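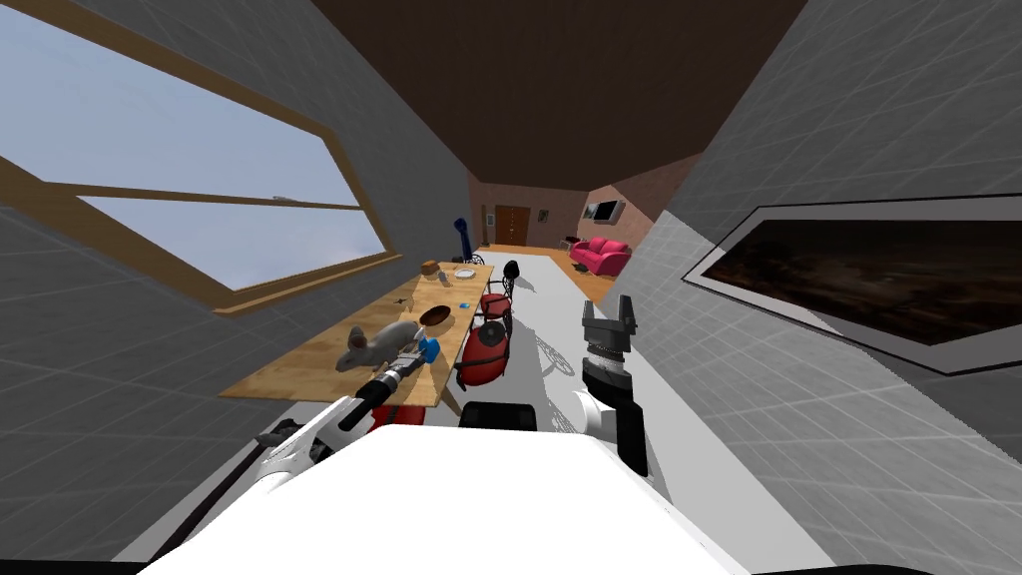 About Brelus Hall

We are a 235-seat concert and arts hall, run by a small staff in a building that used to be a seed warehouse. You may have read on other venue websites that a hall can transform a town. We have our doubts. What a hall can do is open on time, keep the piano in tune and charge a fair price for a seat.

How we got here

Jondorura Chamber Players needed somewhere to rehearse and the warehouse had a roof. Public concerts came later, then films, then talks by writers, and for a while a cabaret night that we don't plan to bring back. We are in our 19th season. The acoustics are good in the center rows and less good under the balcony, whatever the old brochure said, and we now sell the balcony rows for less.

What we put on

Our director, Erhan Ağca, picks the program. He distrusts the word "eclectic" and has banned it from our press releases. Expect string quartets, jazz, new plays in short runs, and the Surnska festival of electronic music each October, which sells nearly every seat and annoys the neighbors. We book acts we have heard live. Promo videos don't count.

Money

Ticket sales don't cover our costs. They don't at most halls our size, and we are wary of anyone who claims otherwise. The rest comes from room rental, the bar, and the Hosseinzadeh Fund, which pays for school matinees. Last season 2,182 students came to those. Whether any of them will buy a ticket at thirty is a question we can't answer, so we won't pretend to on a grant form.

Visiting

The box office opens at noon on show days. There are 2 entrances; the one on the parking lot side has no steps. Booking fees are included in the price you see. Seats for wheelchair users can be booked online or by phone, and a companion comes in free.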